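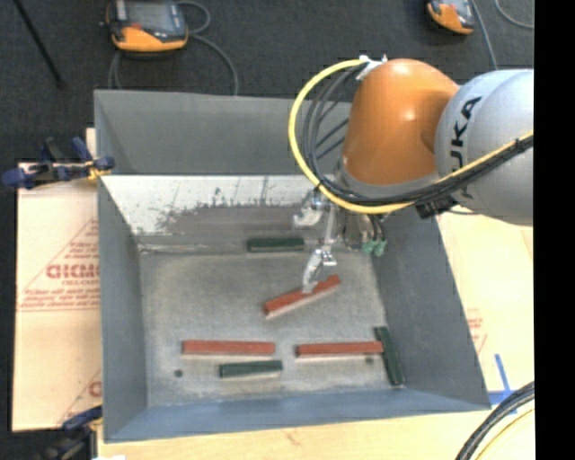

Gestão de Armazém - Apontamentos da aula 10
Recepção e conferência de mercadorias

1. Antes da descarga
O conferente deve ter consigo a nota de encomenda e a guia de remessa. Se faltar um dos documentos, a viatura espera no cais e avisa-se o serviço de compras.

2. Conferência quantitativa
Contam-se primeiro os volumes, depois as unidades. No caso Mummont (ficha 2), a guia indicava 200 unidades e entraram 18 a menos. A diferença regista-se na guia, antes da assinatura.

3. Conferência qualitativa
Pode ser total ou por amostragem. A Giler usa amostragem para fornecedores com histórico limpo e conferência total para os restantes - incluindo todos os novos.

4. Arrumação
Localização fixa: cada artigo tem o seu lugar. Fácil de aprender, desperdiça espaço.
Localização livre: o sistema atribui o lugar vago. Exige registo imediato de cada movimento.
O armazém da Söderlund combina as duas.

Para a próxima aula
Ler o caso Urska e calcular a taxa de ocupação nos dois métodos. O trabalho de grupo entrega-se em junho, em papel.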